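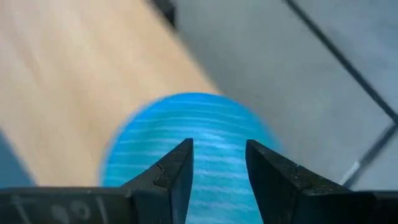
Cylinder (shape)

A cylinder is a solid shape with two flat, parallel ends joined by a curved side. In everyday use the word nearly always means the right circular cylinder, in which both ends are circles of the same size and the side stands at a right angle to them. The shape is found in nature in stems, trunks and bones, and in made goods such as cans, pipes, rollers, candles, columns and drums. The word comes by way of Latin from the Greek kylindros, meaning a roller.

Contents
1 Geometry
2 Related forms
3 Natural occurrence
4 Early use
5 Manufacture
6 Storage and packing
7 Measurement
8 See also

Geometry

A right circular cylinder is fully described by two lengths, the radius of its ends (r) and its height (h). Its volume is πr²h, the area of one end multiplied by the height. The curved side can be unrolled into a flat rectangle with a width equal to the distance around the end, so the area of the side is 2πrh. Adding the two ends gives a total surface of 2πrh + 2πr².

For any fixed volume, the closed cylinder with the smallest surface has a height equal to its diameter. Few food cans follow this rule. Flat ends are often thicker than the side wall and are cut from sheet metal with some waste between the circles, and both costs favor a taller can. Ease of holding and the area available for a label also affect the choice.

A sphere that fits exactly inside a cylinder, touching both ends and the side, has two thirds of the cylinder's volume and two thirds of its total surface. This result was known to Greek geometers of the third century BC.

When a cylinder is cut by a flat plane, the outline of the cut depends on the angle. A cut parallel to the ends gives a circle. A slanted cut through the side gives an ellipse, and a cut along the length gives a rectangle.

Related forms

An oblique cylinder has parallel ends that are not directly in line, so that the side leans. Its volume is still the area of the base multiplied by the vertical height. An elliptic cylinder has ellipses in place of circles. A hollow cylinder, or tube, is bounded by two curved surfaces that share the same axis.

Many objects called cylinders in trade are slightly tapered. Drinking cups and plant pots are usually made a little narrower at the base so that they can be stacked inside each other or released from a mold, and they are properly described as frustums of a cone.

Natural occurrence

Plant stems and the long bones of many animals are close to cylindrical. A round section bends equally well in every direction, which suits a stem exposed to wind from all sides. Hollow stems, such as those of bamboo and many grasses, place their material far from the center, where it resists bending most effectively for its weight.

Basalt columns are sometimes called cylinders in older travel writing, but they are prisms with flat faces, most often five or six in number.

Early use

Logs were among the first cylinders to be worked by people and served as posts, rollers and drums. In Mesopotamia, small engraved cylinder seals were rolled across wet clay to leave a repeated picture or line of writing. Stone columns in Greece were commonly built from short drums set one on top of another, with the joints dressed closely enough to be hard to see from a distance.

Manufacture

Cylinders are made by turning, rolling, casting, extrusion or winding. In turning, the work spins on a lathe while a fixed tool removes material. Rolled cylinders begin as flat sheet, which is curved and joined along a seam. Extrusion pushes soft material through a round opening and is used for clay pipe, plastic tube and some metals. Paper tubes are wound in a spiral from glued strips.

Window glass was for many years made by the cylinder method. The glassblower formed a long cylinder, removed the ends, split it along its length and reheated it until it opened into a flat sheet. The Larnden works, later absorbed by the firm of Cardoso, kept one furnace for this process after its other furnaces had changed to drawn glass. The works' shop manual, compiled by Eckhard Steinbach, is a source for the names of the hand tools used there.

Storage and packing

Upright cylinders of equal size cannot fill a box completely. Set in straight rows and columns, they cover 78.54 percent of the floor area. Set in staggered rows, with the centers of neighboring cylinders forming triangles with angles of 60 degrees, they cover 90.69 percent. In the staggered pattern, one cylinder can be ringed by six others, and a second ring brings the total to 19.

Straight rows remain common in shipping cartons, as small boxes lose much of the gain of staggered rows along their walls.

Measurement

The diameter of a cylinder is normally taken with calipers at several points, and the difference between the largest and smallest readings shows how far it departs from round. A cylinder with a volume of 1000 cubic centimeters holds one liter. Laboratory measuring cylinders are tall and narrow so that a small change in volume produces a visible change in level.

See also

Circle
Cone
Cylinder seal
Prism
Sphere
Tube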